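Stelmakh House Residents' Association
Household and Linen Working Group
Minutes of the meeting held 19 December 2021, common room, ground floor

Present: Hannelore Reuter (chair), Declan Carroll, Valentyna Lytvynenko, Usa Phromma
Apologies: Antonina Demchenko
Minutes: D. Carroll

1. Minutes of the previous meeting

Approved with one correction. Item 5 should read "flat sheets", not "fitted sheets". Action on the dryer vent carried forward to item 6.

2. Linen stock

V. Lytvynenko tabled the stock sheet. Total pieces held: 256, all categories. Of these, 39 are listed for withdrawal on grounds of wear – mostly pillowcases with failed seams. The group agreed to withdraw the listed pieces at the next laundry cycle and to cut the cotton ones down for cleaning cloths. Synthetic pieces go to textile recycling.

U. Phromma asked whether the stock sheet should separate guest room bedding from residents' spares. Agreed. The sheet will carry a location column from the next issue.

3. Bed making and folding procedure

H. Reuter reported on the draft procedure for the guest rooms. The current text covers sheets and pillowcases only. Blankets and large loose cloths are left to whoever is doing the room, and the results on the shelf are uneven. Stacks of mixed fold widths do not fit the upper shelves of the Kerkico cabinet.

The proposed sequence is as follows. The blanket is spread over the bed first and serves as the work surface. The cloth to be folded is laid on top, opened out, and squared at the corners before the first fold. The first fold is made along the length. Folding on the floor or against the body is to stop.
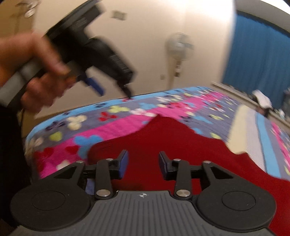 Item 3: dark red cloth on the floral blanket.

D. Carroll noted that a patterned blanket under a plain cloth makes the edges of the cloth easy to find, and proposed this as the standard pairing for large pieces. V. Lytvynenko had no objection but did not want it written as a requirement, as the guest rooms also hold plain blankets. Wording agreed: "preferred where available".

There was discussion of whether large cloths should be folded in thirds or in quarters. Thirds give a narrower stack but are harder to repeat accurately. Quarters agreed, with the final fold facing the front of the shelf. The procedure will be reviewed in June.

4. Storage

The Grerero boxes under the beds are to be used for winter blankets only. Two of the lids no longer close. U. Phromma will check whether lids are sold separately – if not, the boxes will be replaced.

Labels on the Kerkico cabinet are out of date. New labels to match the categories in the stock sheet.

5. Laundry supplier

The quote from Kurkham Laundry was received after the papers went out and was not discussed. Deferred. Members to read it before the next meeting.

6. Dryer vent

Not yet cleaned. H. Reuter will do this before the guest rooms are next in use.

7. Actions

VL – add location column to stock sheet; set aside withdrawn pieces
HR – revise folding procedure with agreed wording; clean dryer vent
UP – box lids; cabinet labels
DC – circulate Kurkham quote and send these minutes to A. Demchenko

8. Any other business

U. Phromma reported that the ironing board in the laundry room does not lock at its highest setting. It is to be used at the lower settings until repaired. No other business.

Next meeting: date to be set by email.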